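Thread on folding dark laundry, written down after too many evenings doing it badly. Long one, so save it if you have a basket waiting.

1/ I keep a small guesthouse going and dark cotton is the bulk of what gets washed. T-shirts, trousers, aprons, the long cloths that go over the breakfast counter. 116 pieces went through in April. I know because I wrote each one on the sheet by the dryer.

2/ White things are easy to fold. You can see the edges, the seams and the stains. With black fabric on a bad surface you end up feeling for the hem with your thumbs. So the first thing to sort out is the table, before any folding method.

3/ Use a light wood table. I used to fold on a dark green bedspread and lost the outline of everything. On pale oak a black piece has a clear edge all the way around, even when it is still bunched up.

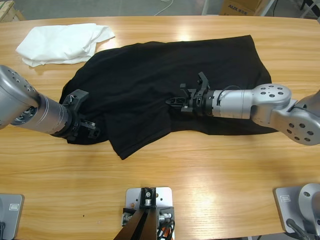
Stesa, 2nd July

4/ A black piece at the wrinkled stage, with a crumpled white one behind it. I don't shake things out in the air anymore. Put it down, find the straightest edge, and work from that. The rest can stay in a heap until you get to it.

5/ The straight edge is usually the top or the hem. On a T-shirt I go for the hem. On trousers I go for the waistband. On a plain cloth any long side will do, though the side with the selvage is the one that keeps its shape.

6/ Pull sideways before you smooth. Most people (me included, for years) start by pressing down with the flat of the hand, and that sets the creases in place. A light pull from both ends takes out more than ten minutes of patting.

7/ If it won't pull flat, there is a layer caught underneath. Lift one corner, look, put it back down. Sleeves do this all the time. So do pockets.

8/ Somebody will ask about irons. I own one, a Savolainen, and it comes out for shirts with collars. The counter cloths have never been ironed and I have had no complaints.

9/ Lay the piece across the table, long side to you. I did it the other way for a long time, with the length running away from me, and had to lean over to reach the far end. My back noticed before I did.
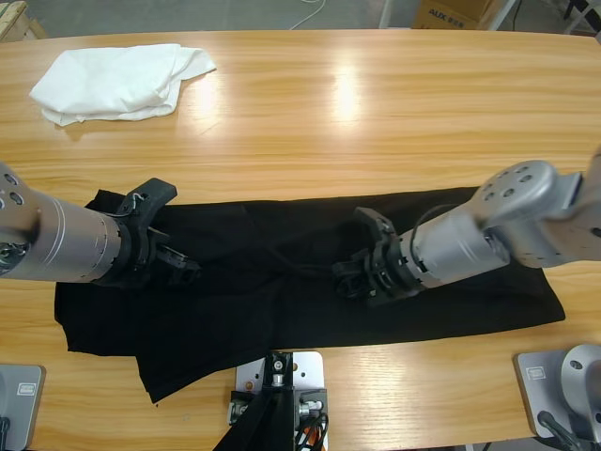

3 min read if you open the whole thread at once

10/ Once it is spread across, work on the two halves together, one hand on each. Keep some cloth between your hands. If you let them drift to the middle you make a ridge there, and the ridge is what shows when the thing is on a shelf.

11/ Lighting. A lamp directly overhead gives a bright patch on varnished wood. It looks bad but it helps with black. The cloth doesn't shine the way the table does, so the outline gets easier to read. I stopped fighting it.

12/ Lint. Do it now, while the piece is flat, and do one side only. Fold it so that side faces out. I buy the Foliron rollers in the five pack and cut each used sheet off with scissors – tearing them leaves a strip behind every time.

13/ Now the fold. Bottom up, short of the top edge by two fingers. Don't try to match the edges exactly. Cotton that has been through the dryer is never square, and if you force one corner to line up, the opposite one will be off by more.

14/ Stop and look at it before the second fold. You want a rough rectangle. If a bit of the lower layer sticks out, tuck it in or pull the top layer down over it. Either is fine. I tuck. 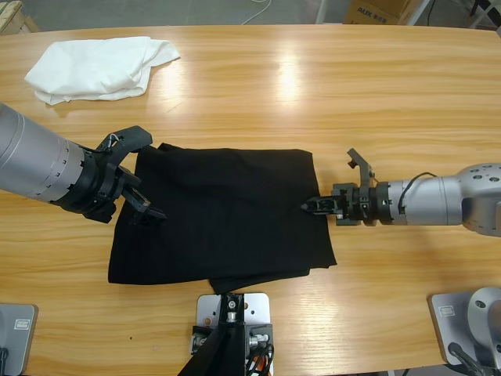 Nearly a rectangle, with the lower layer still poking out.

15/ About the white pile. I fold all the black first and leave white towels at the back of the table until the end. Going back and forth between the two puts white fluff on everything dark. Same table, separate turns.

16/ Towels don't need any of this, by the way. Halves, thirds, done. They are thick enough to hold a fold and they hide their own mistakes.

17/ Stacking. Folded edge toward the room, open edges toward the wall. You can take one from the middle without dragging its neighbors out. Keep the stacks low. Mine started leaning as soon as I got ambitious.

18/ Where it all goes: a Dramovum shelf unit in the back hall, one shelf for tops, one for trousers, one for cloths. The labels are masking tape. I tried a drawer for the cloths and hated it, as the bottom ones never got used.

19/ Someone in the replies wants to know about long pieces, the kind that are bigger than the table. Let the extra hang off one side only, and fold the part on the wood first. Then bring the hanging part up in one go.

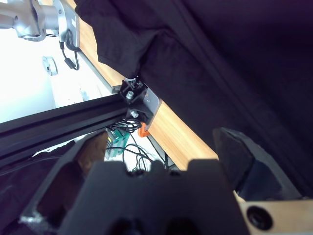 20/ Big black cloths and drapes

Check the edge of the table before you start. Anything with a corner, a bolt or a bracket on it can catch a thread, and pulled threads show badly on dark fabric. Keep the cloth up on the wood as you turn it. If the side nearest you is the awkward one, fold from the other side.

21/ For the really large ones I fold in half lengthwise first, then in half again, and roll the last part. A roll takes up more of the shelf, but there is no hard crease across the middle when you open it.

22/ Next thread will be fitted sheets. I have one method that works and two that don't, and I'll post all of them.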